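Visit to Kultex, October

Eleven of us went round the Kultex works this time, in 2 groups. Our guide had been on the packing benches before moving to the test room, where new jobs are tried on the arm before they reach the Hernier line.

Each part gets printed square markers, and so does the table. The bench staff now set these out themselves and decide how the gripper should come down on a piece.
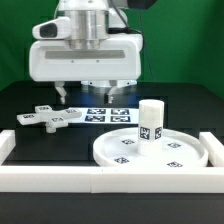 The change has been mostly in the hours. Two people per shift used to do nothing but lift and turn parts. Both posts still exist – the work is now setting up and checking, with training at the Dostari site. Some miss the old bench because you could talk there.

Tea was in the canteen at half past three. The Arango visit is next, and lifts are being arranged.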